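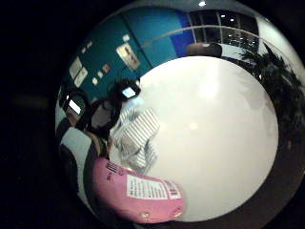 Por onde se começa a arrumar uma mesa de trabalho partilhada? Pelos papéis, sempre pelos papéis, e só depois pelos panos, cabos e computadores.

Apontamentos da aula de organização de espaços, 17 de agosto de 2021

Ora bem, retomando o que ficou a meio: a mesa redonda. Eu gosto muito de mesas redondas (já sabem, repito isto todas as aulas!), mas guardam mal as coisas. Não há cantos, e uma pasta pousada na diagonal come logo um bom bocado do tampo. No tampo branco, uma pasta cor-de-rosa vê-se ao longe, e eu aproveito isso: cor forte para o que está em curso, cores neutras para o arquivo.

Etiquetas. Uma folha branca colada ao centro da capa e outra mais pequena na ponta, para quando a pasta vai para a prateleira. Letra grande, por favor! No projeto Lorkero, em março, etiquetámos 100 pastas com letra miudinha e tivemos de refazer 30. Perdi uma tarde inteira nisso.

Tecidos. Aquele pano às riscas amarrotado ao lado da pasta é um clássico. Seja toalha, saco ou pano do pó, dobra-se em quatro e sai do tampo, ou então ganha um lugar fixo. Eu uso um cesto da Skernik pendurado debaixo da mesa.

Portáteis abertos ficam onde estão enquanto alguém trabalha, não andem a empurrar o computador dos outros. Arruma-se à volta. E cuidado com o reflexo da luz do teto nos tampos brilhantes, que ao fim de umas horas cansa imenso; às vezes basta rodar a cadeira.

Para a próxima aula: escolham uma mesa vossa, arrumem-na em 8 minutos e tragam um texto de 700 palavras sobre o que ficou de fora e porquê. Pode ser à mão.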